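Posted in March by Songül Karaca

I went over to the Vatine swap room on Saturday to drop off one bag of things and came home with two, so you can guess how well my spring cleaning is going. The room is up a flight of stairs behind the Çetinkaya bakery, and it's been open for 2 months now. They've had 163 visitors in that time, which seems pretty good to me for a place with a handwritten sign!

The big change is that they've finally dealt with the odds and ends. Up to now all the small stuff went into one giant heap on the floor (I once lost a glove in there - still haven't found it). Now the odds and ends go into gray bins up on a table, and you can stand and rummage like a civilized person. No limit on how much you take, and no need to bring anything in first.

I had my eye on a blue duster mitt, the kind with the nubby edge that gets behind radiators. I let it go, but only just.

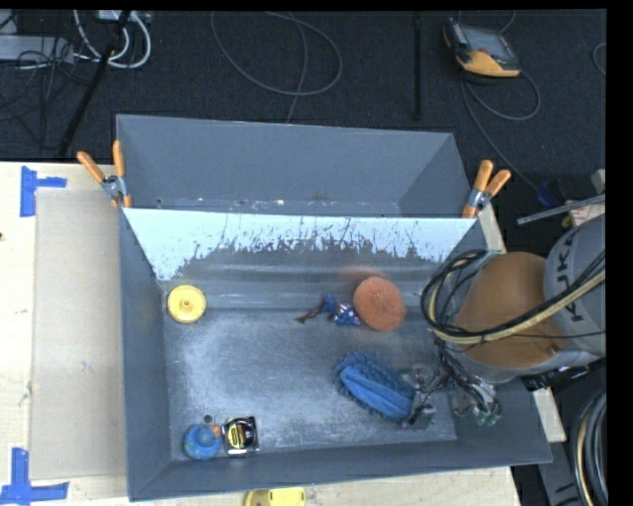 Odds and ends at the Vatine swap room: a yellow disc, a little doll-like figure, something round and orange, and the blue mitt.

The next thing on the wish list is shelving for the books, and they need $400 to get it done. There's a jar by the door. Opening time is 10 a.m. on Saturdays, and clean plastic toys are welcome, but please no more mugs - they have plenty of mugs.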